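Journal > Bench arm > Upkeep

July 4, 2024

Wrist servo buzzing again. Powered down and backed out the gripper screws one at a time. Two were loose. Put them back with a drop of threadlocker.

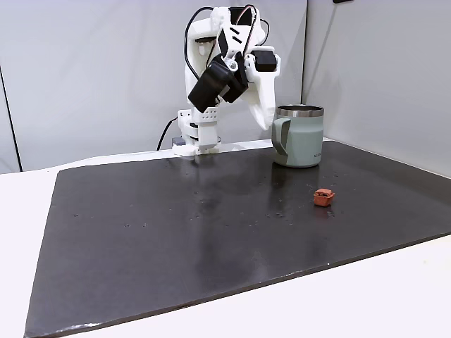 The arm with the mug and the small block.

Kusum Mishra wants the cable kept clear of the elbow, so I'll tie it tomorrow. Homed it at 40 percent speed.
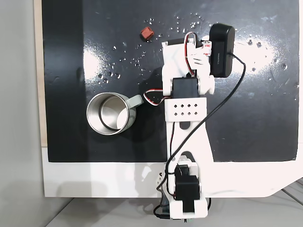
Still need to wipe the board and order a spare servo from Fastcombe.

Filed under: Maintenance

Recent entries
Karkton bracket, second print
Elbow servo swap
Skanditz power supply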